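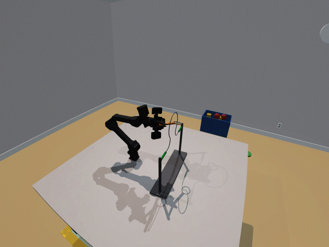 Baseboard trim in light grey, shown against grey walls and a tan floor.

Koppel Slimline Skirting, Light Grey
Product code: KS-127

Koppel Slimline is a pre-finished skirting profile for interior walls in dwellings, offices and light commercial fit-outs. The square top edge takes a bead of paintable sealant along the wall line.

Profile height: 68 mm
Thickness: 14 mm
Stock length: 2400 mm
Pack quantity: 24 lengths
Colour: light grey, satin
Core: moisture-resistant MDF

Fixing
Acclimatise packs flat in the room for up to 24 hours. Fix with construction adhesive and 32 mm brads into studs. Mitre external corners; scribe internal corners. Leave a 2 mm gap over floating floors. Not suitable for wet areas or exterior use.

Touch-up
Plosino touch-up pen, grey 597, sold separately.

Ordering
Trade orders are packed at the Plorka warehouse. Cut-off for same-day dispatch is 2 pm. For custom lengths, contact Hưng Kim at the trade desk.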